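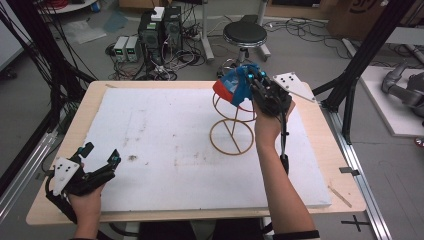 Written by Rawan Hamdan, with corrections from Primo Colombo (July)

Section 2: Finding the parish your ancestor thought he lived in

The Laletti county gazetteer treats a parish, a manor and a township as separate records, even when all three share a name and a duck pond. Set it up as follows.

1. Open Places and type the name as your source spells it. Do not improve the spelling.

2. Under Type, choose Ancient Parish. "Any" returns every field and ditch in the county.

3. Set the year. Boundaries before the year you enter are drawn in gray, later ones in red.

4. Click Show Detached Parts. Fitzgerald parish has 2, one of them 26 acres of bog that two manors spent 50 years suing each other over.

5. Save the place to your folder before opening the map. The map does not save anything and will not mention it.

Note: Selport was a chapelry until it was a parish, and a few clerks never accepted the promotion. Search both types.

Caution: Merge Places cannot be undone. Marin Kos once merged a hundred with its own meeting oak, and we are still finding tithes filed under the tree.

Tax lists are covered in Section 3.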